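How to set up a self-serve drinks table
Posted by Treasa Quinlan, March 12, 2024

These steps are for a small function at home or in a hired room, where guests pour their own drinks. Set the table up before you put out any food.

Put the table against a wall if you can. People then come at it from one side, and the bottles can stand along the back with clear space in front for pouring.

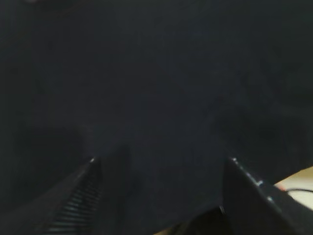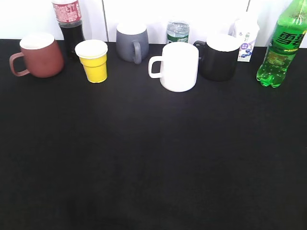

Second picture: mugs and bottles along the back of a black table, against a white wall.

What you need
A sturdy table, a cloth if the top marks easily, mugs, disposable cups, an urn or large kettle, cold drinks, milk, a bin and two tea towels.

Step 1. Work out quantities
Allow 400 mL of cold drink per person for an afternoon, and a bit more in hot weather. Count on most adults having one hot drink, and some having two. A litre of milk does almost everyone at a gathering of thirty.

Step 2. Cover and level the table
Check for wobble first and fold a bit of cardboard under the short leg. If you are using a cloth, keep it well clear of the floor on the side people walk past. Dark colours hide coffee but show sugar and crumbs, so keep a damp sponge handy.

Step 3. Separate hot from cold
The urn goes at the end nearest the power point, with the cord run behind the table and taped down. Tea, coffee and sugar sit beside it. Cold drinks go at the other end - kids will head straight there, and this keeps them away from the boiling water.

Step 4. Put out the cups
Start with half your cups and store the rest underneath. Turn mug handles the same way. If you are mixing mugs and disposables, keep the disposables with the cold drinks.

Step 5. Keep it going
Check the table every half hour. Wipe up, swap out empty bottles and top up the milk from the fridge. Don't leave milk out all afternoon - small jugs, refilled often, work better than one big one.

Packing up
Switch the urn off well before the end and let it cool before you tip it out. Rinse bottles for recycling and soak the mugs while you fold the table.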